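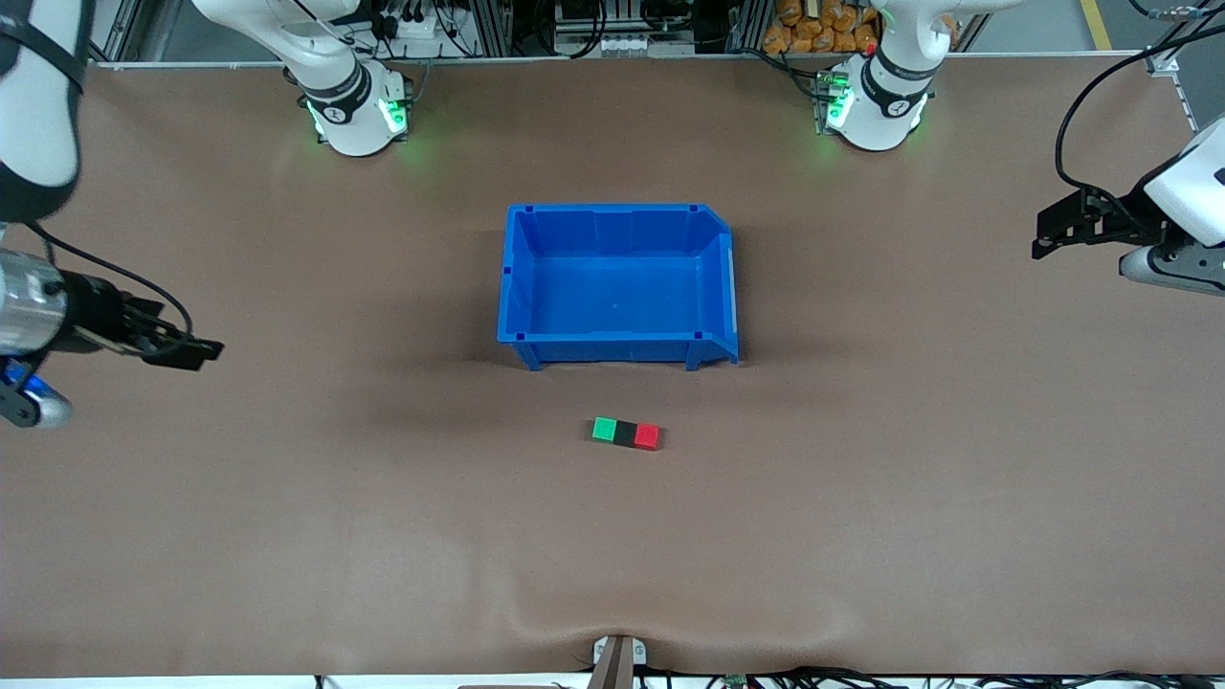 January, 7 am start. Second go at the sourdough for the Varkau tasting. Used the Barros rye this time, 82% hydration, salt at 2%. Total flour 2000 g, same as the first batch.

Starter was slow after the night in the cold cupboard. Gave it an extra feed and left the mixing until noon. Dough slack but workable by the third fold. Crumb still a bit gummy near the base, crust fine. Oven log is in the Findosov folder.

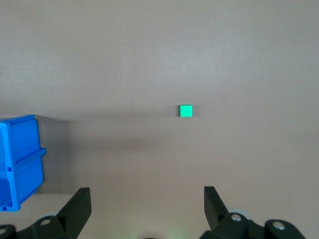

Ibsa Wolde: I'd drop the water before touching the bake time. The Flitura loaves went gummy in the same spot until we did.

Will try less water next, same flour, and leave the loaves overnight before cutting.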